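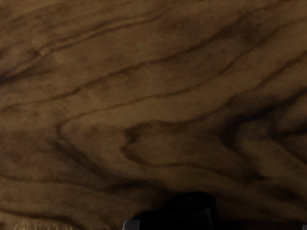 Getting the Cigarette Smell Out of the Home After You Quit

Posted 26/10/2021 in Cleaning and Home Care

I smoked inside my apartment for many years, and my husband also. When we stopped, we thought the smell would leave by itself after a few weeks with open windows. It did not leave. After one month without a cigarette the nose becomes sharp again, and then you notice what your guests have noticed all the time. For me it was also a practical problem, as the smell of old smoke on the sofa made me want to smoke. The counselor at the quitting group in Ramilton told us to clean the home as soon as we can, and I think it was the best advice we got there.

I write down what we did, in the order I would do it now. We did it in a wrong order the first time and had to wash the curtains again.

Before you start

Throw away all ashtrays, also the nice ones. Look in the pockets of winter coats, in the car, on the balcony, in the drawer with the batteries. Lighters that you need for candles can be replaced with long matches. Empty the vacuum cleaner and change its filter, otherwise it blows the old smell back in the room. Choose a dry day when you can keep windows open on both sides of the home.

Walls and ceiling

Start from the ceiling, because dirty water runs down. The yellow film is tar and nicotine, and plain water only moves it around. I used warm water with a little dish soap first, then a second wash with one part white vinegar to four parts water. Try a small place behind a door before you do the whole wall. Wear gloves and change the water often. When it looks like weak tea, it is time.

Never mix vinegar or ammonia with bleach, and do not use one directly after another on the same wall. The gas from this is dangerous. If you use a stronger cleaner from the hardware store, read the label to the end and protect your eyes.

Our living room was too far gone for washing only. After it dried, yellow spots came through again near the ceiling lamp. There we used a primer which blocks stains, and then two layers of normal paint. Do not paint directly on the tar. The paint, primer and rollers from Brimis cost us $177 for the living room and hall, which I found a lot, but we had spent more than this on cigarettes in any month.

Curtains, bedding and clothes

Wash them after the walls and not before. Take curtains down before you start with the ceiling, put them in a closed bag, and hang them again only when the walls are finished. Add one cup of baking soda to the wash together with the detergent. If they still smell when they come out, do not put them in the dryer. Soak them overnight in cold water with a cup of vinegar, and wash again. Wool coats I gave to the dry cleaner on Fahy Street, and I told them it was for smoke, so they could treat it in the right way.

Sofa, carpet and mattress

Cover the surface with baking soda, more than you think is needed, and leave it until the next day. Then vacuum slowly, in two directions. For the carpet we repeated this three times during two weeks. Keep pets and small children away while the powder is there.

Cushion covers usually come off, but look at the label before you wash them. The foam inside can go out in the fresh air, in the shade. One armchair we could not save. It was the chair where I always smoked, and I was not sorry to see it go.

Wooden furniture

Wood takes the smell deep, mainly on the parts without varnish, such as the back side and the inside of drawers. For the outside use a cloth which is well wrung out, with a drop of mild soap, and dry immediately with another cloth. Do not let water stand on wood. For drawers, put in a bowl of baking soda or a bag of activated charcoal, close them and wait one week. If the smell stays, a thin layer of clear shellac on the bare inside wood will keep it in.

Radiators and other forgotten places

The heating was our big surprise. Everything smelled clean in summer, and then we turned on the heat in the fall and the old smoke was back in one hour. Our radiators are the old Calidum type with narrow channels, and the dust between them was brown and sticky. Wait until the radiator is completely cold. Put an old towel under it, then go through the channels with a long bottle brush and soapy water.

Please check also:

Light bulbs and lamp shades. Turn off the power first and let the bulb cool down.
The top of doors and door frames.
Window blinds, each strip on both sides.
The filter of the kitchen hood and of the air conditioner.
The remote control, the telephone and light switches, with a cloth that is only a little damp.
Books. Wipe the covers with a dry cloth and close the book in a box with charcoal for some weeks.

Things which did not help us

Scented candles and sprays cover the smell for one evening and then you have both. A bowl of coffee beans gave us a room smelling of coffee and smoke. I would also not buy an ozone machine for home use. Ozone is bad for the lungs, and people who have just stopped smoking have coughed enough.

If you get a hard moment

Cleaning can itself bring a craving. I did not expect this. The smell goes up with the warm water and suddenly you are back at the kitchen table with the first coffee and a cigarette. When this happened I went outside, drank a glass of cold water and came back after ten minutes. It is better to do one room per weekend and have another person with you. If the cravings are strong, speak with your doctor or pharmacist or call a quit line. They do not laugh at you for asking about a smell.

What it cost in total

With the paint, the dry cleaner, a new filter and a frightening amount of baking soda we paid a little over $309. I keep the receipts in the same drawer where the lighters were. Today is day 272 for me, and the drawer smells only a little, when the weather is damp. I will do the shellac in April, when I can leave the windows open for the night.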